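Search reviews Search

Kurov mix-and-match dinner set: would I buy it again?

I've put off replacing our everyday plates for years, mostly as I'm stingy, and partly as the old ones were a wedding present and you feel a bit mean binning those. Then in January the last decent dinner plate slid off the draining board and that was that. We were down to side plates and one enormous pasta dish, and I was eating toast off a chopping board like a student.

So I bought the Kurov set. It's a service for four with plates, bowls and mugs, and the whole point of it is the colour. You get strong orange, a proper teal, a pale minty green and a sort of soft grey, and you're meant to muddle them up as you please. I'd seen it at Vorndale, the kitchen shop in Irncombe, walked past it twice, went for a coffee and came back and bought it. My other half thought I'd brought home something for a nursery.

I did hesitate over it being plastic. I've had plastic picnic plates before that felt like the lid off a margarine tub, and I didn't want to be eating a roast off one of those. These are a good deal better. They've got a bit of a shine to them and the rims are thick enough to feel nice in your hand. You wouldn't mistake them for china once you'd picked one up, but from the other side of the room I think you might!
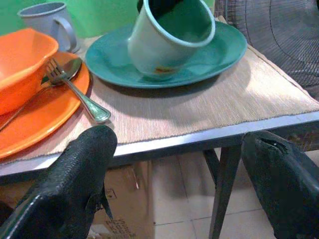
The colours

I'll start here as it's what everyone asks about. The orange is very orange. If you're after terracotta or something you could call "burnt apricot" on a paint chart, look elsewhere. I love it, and it does something cheerful to a bowl of porridge on a grey morning, but it makes tomato soup disappear completely and I'd not serve a satsuma on it.

The teal is the grown-up one. Everything looks good on it, even fish fingers. The mint mugs go very well with it too, near enough to look as if they belong together without being a dead match, and if I were starting from scratch I'd probably want a whole set in just those two. You can't, annoyingly. The box is the box, and when I asked at Vorndale about swapping colours the answer was a polite no.

The grey mug is my favourite for tea and I couldn't tell you why. It's small and plain and it fits my hand. It also gets pinched by everybody else in the house, so I'm clearly not alone.

Plates and bowls

What I wanted most was a plate you could put gravy on. Our old ones were almost completely flat, and carrying a Sunday dinner from the cooker to the front room was a slow business with your eyes fixed on the tide. With these I can walk at a normal speed.
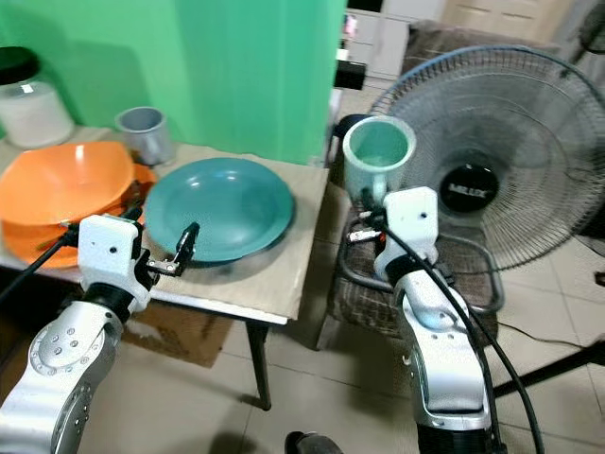
Gravy isn't the only thing I judge a plate by, of course, but it's high on my list, along with peas. I like to be able to push a pea up against something. The teal plate passes with flying colours, as it's really more of a deep dish with a raised rim all the way round, and you can chase anything you like into the edge of it. It's taken curry, stew and a frankly silly amount of custard. The orange bowls are a different sort of thing, wide and on the shallow side, so they're lovely for salad or crisps and a little less lovely for soup if you've got a wobbly table. They do stack, which is a blessing in our kitchen, where the cupboard is about as deep as a paperback.

Stacking a bowl on a plate is fine for carrying to the table, too. It has a bit of a slide to it if you're in a hurry, so I put my thumb over the rim. What I wouldn't do is pile the bowl on top with cutlery already underneath it, which I do every single time anyway, and then it sits skew-whiff and the spoons shoot out when I set it down. That's my own fault and I've taken no marks off for it.

Forks and knives

I was worried about scratches. We use ordinary metal cutlery, nothing precious, and my mum's old fork with the fancy handle comes out most days. So far the marks are faint and you have to tip the plate towards the window to find them. The teal shows them a touch more than the orange. I do cut steak on a board first now and move it across afterwards, as a serrated knife made a noise on the plate that I don't care to hear again.
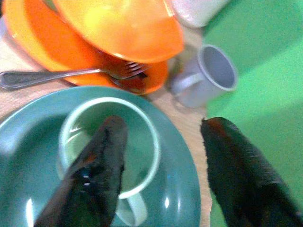

The noise in general is worth a mention, mind. A metal spoon in a plastic bowl makes a flat little clack where china gives you a ring, and for the first week I kept thinking something had cracked. You stop noticing. The upside is that emptying the drying rack at six in the morning no longer wakes the whole house, and after years of creeping about with the old plates I'd nearly have paid the money for that alone.

Mugs

My mixed feelings are all in this bit. The shape is good, the handle is roomy enough on the mint ones, and they're light, so they're great for anyone with sore hands. My neighbour Reijo Turunen has arthritis and he took to his straight away; he's since bought his own. They keep tea warm for about as long as any mug does in our house, meaning long enough to forget where you've left it.

They're a bit too light when they're empty, though. Catch one with your sleeve and over it goes. Full they're steady enough, but I've found them lying on their sides more often than I'd expect from a mug, and a heavier bottom would have sorted that.

And they stain. There's no getting round it. The pale mint shows every drip, inside and out, and an orangey-brown mark low down on the outside is the sort of thing you don't notice till someone's come round and you've put it in front of them. Bicarb on a damp cloth gets most of it off if you catch it the same day. Leave it for the weekend and you'll be rubbing for a while. The grey hides far more.

Washing up

They're sold as fine for the top rack and I've done that without any trouble, apart from a puddle collecting in the bottom of every mug. By hand they're quick, though anything greasy needs properly hot water or you get that slightly slippery feel. Turmeric is the enemy! I left dal in an orange bowl overnight and got away with it, and I wouldn't try the same thing with a mint mug.

I don't put them in the microwave. The leaflet says not to, and I've still got the pasta dish for that.
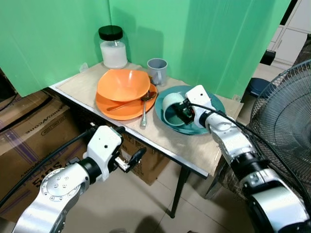 Drying is slower than china, so keep a tea towel handy. I used to leave everything on the rack and let the air do the work, but plastic hangs on to its droplets and if you stack the bowls too soon they suck together and you need to prise them apart with a butter knife. Give them a wipe first and they behave.

Price and where I got it

I paid full whack at Vorndale, and then Gilberto Villanueva from my allotment got the same box for less in the Chukwu catalogue, and he's mentioned it more than once. Have a look there first. His came with one plate slightly scuffed on the underside and they sent another without any fuss.

There's no way to buy single pieces that I can find, and that would be my main grumble with Kurov. If I lose a teal plate I'll be buying orange ones I don't need in order to get it back.

Would I buy it again? Yes, I would, and I'd hide the grey mug on the first day. I've given it 8 out of 10, with one point gone for the tea stains and the other for those tippy mugs. If they ever do the mugs with a bit more weight in them, I'll come back and change the score.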